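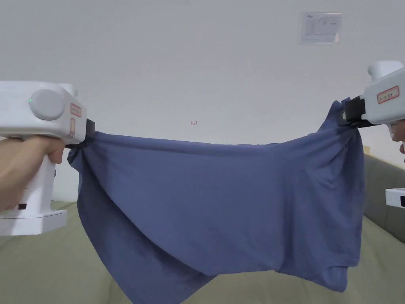

4. Fitting the Goddale towing bracket and connecting the electrics

Read the whole section before you start. The work takes one person an afternoon, but a second person is needed for step 5, when the crossbar is lifted. If your car has the Skorkholm rear air springs, please read section 7 first and switch the levelling system to service mode.

4.1 Before you begin

Check the plate under the left side of the crossbar. It shows the bracket number and the highest load that your bracket can take. For the 519 bracket the limit is 1,000 kg for a braked trailer. The limit in your car's own handbook may be lower, and in this case you must follow the lower one.

You will need a torque wrench, a 16 mm socket, a trim tool, masking tape, and the bolt pack marked B. The bolts in pack A are for the older bracket and are too short for this one, although they will turn in the thread.

CAUTION: Never work under a car that is held up only by a jack. Use axle stands on hard, level ground.

4.2 Removing the bumper

1. Park the car, put on the parking brake and disconnect the negative cable of the battery. Wait ten minutes before you touch any wiring.

2. Open the tailgate and remove the rear floor panel. Take out the two plastic covers behind the lamps.

3. Put masking tape along the edge of the wings where they meet the bumper. Undo the screws in the wheel arches and the clips below, then pull the bumper straight back. Do not pull it down, or the side guides can break. If parking sensors are fitted, unplug them before you carry the bumper away.

4. Remove the steel beam behind the bumper. It is not used again with the 519 bracket. Keep its nuts until the work is finished.

4.3 Fitting the crossbar

5. Lift the crossbar together with your helper and slide both side arms into the chassis rails. The arms are a close fit. If one of them stops halfway, take it out and clean the rail, and do not hit it with a hammer.

6. Put in all the bolts from pack B by hand. When every bolt has caught the thread, pull the crossbar to the middle and tighten them lightly.

7. Tighten to the value printed on the bolt pack, first the inner bolts and then the outer ones.

Note: Scratches in the black coating must be painted before the bumper goes back. Let the paint dry fully.

4.4 Connecting the Ustico wiring kit

8. Feed the cable through the rubber grommet in the left rear corner of the boot. Leave a small loop of cable outside, hanging lower than the grommet, so that rain water drips off and does not run inside.

9. Connect the two plugs of the module between the lamp and the car's own harness. They fit only one way round.

10. Fasten the earth wire to the bare metal point behind the left trim. Painted metal is not good enough – most faults reported to us come from this place.

11. Reconnect the battery and switch on the ignition. The green light on the module should blink for up to 36 seconds and then stay on. If it turns red, see the fault table in 4.6.

CAUTION: Do not test the socket with a filament bulb tester. Use a trailer or an LED tester.

4.5 Finishing

12. Test the indicators, brake lamps, tail lamps and fog lamp with a trailer connected. The rear fog lamp of the car should go out when the trailer is plugged in.

13. Refit the bumper, the covers and the floor panel in the reverse order.

14. After the first journey with a trailer, check all the bolts again with the torque wrench and write the mileage on the card at the back of this manual.

4.6 Fault table

Module light is red: earth wire loose, or a plug not pushed fully home.
Module light is off: fuse in the Ustico cable blown or missing.
Indicators blink too fast: a bulb in the trailer has failed.
Parking sensors sound all the time when towing: the module is not coded to the car. A Goddale dealer can do this.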